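What should we show first at a robotics open day?
Posted in Community Help > Clubs and Events
Asked by borau_bench

Our group is holding an open day at the Priltosberg hall in May. We expect 36 visitors in the first hour, then people dropping in until 4 pm. Most of them will be parents and kids who have never seen a robot work up close.

The plan is to start in simulation on the big screen and move to the real arm afterward. The simulator is one a member wrote, called Pevirness. We can put up the view from behind the gripper, looking out along the fingers, or a wide view of the whole bench. I like the gripper view but two people in the group say visitors won't know what they are looking at. Two screens from the gripper view: 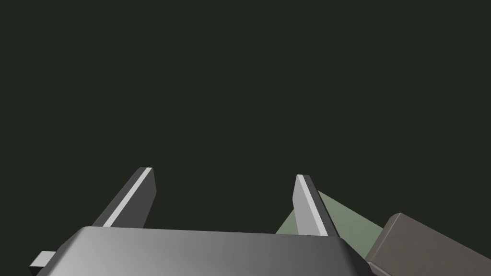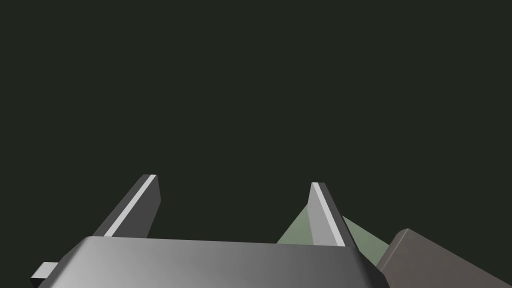
The hall has one projector and the screen is at the far end, so the back row is a good distance away. Each demo slot is 30 minutes including time for people to ask things. I would like to know which view to open with, how much to explain, and whether to let kids drive it. We have a gamepad that works with the simulator but not with the arm.

2 replies

munshi_workshop

We have done this a few times. Start with the wide view. Leave it up for a couple of minutes while you say what the arm is and what it is going to do, then switch to the gripper view. Once people have seen the whole arm they can place the two fingers and the gray body behind them.

Change your background color before the day. Yours is close to black, and on a projector in a hall with windows the darker gray sides of the fingers will sink into it. The light strips along the inside edges will hold up fine. We went to a plain mid blue. Also turn up the light in the simulator if it lets you.

The green shape behind the right finger is mostly hidden from that angle. If it matters to the demo, name it while the wide view is up. Same with the brown block in the corner. Somebody will ask.

Keep the talking to ten minutes of your 30. Let kids drive the simulator, one minute each, and use a kitchen timer with a loud bell. Keep the real arm for a member to run, with a rope or a table between it and the visitors. Run the whole thing once the evening before with the projector you will really be using. Ours was set to a different screen shape and we lost the left side of the picture for the first slot.

For seating, 36 is too many for one session around a real arm. We cap ours at 12 and run it again.

hexnut50

gripper view is cooler, go with that. kids dont care about the wide one. bring a spare gamepad and a long hdmi cable, and tape the cable down

Comment from borau_bench

Thanks both. I tried the wide view first on my sister's kids and they followed it better. The background is a setting in a file so I will change that this week. The cap of 12 makes sense, we will hand out slips with times on them at the door. Does anyone have a floor plan that worked with the screen at one end and the arm at the other? Our hall is long and narrow, with the only door in the middle of the long side.

Comment from munshi_workshop

Put the arm on the same end as the screen if you have the power outlets for it. People won't walk the length of the hall twice, and the ones who came in late stood in the doorway. If you can't, run the two ends as separate stops and give each one its own sign.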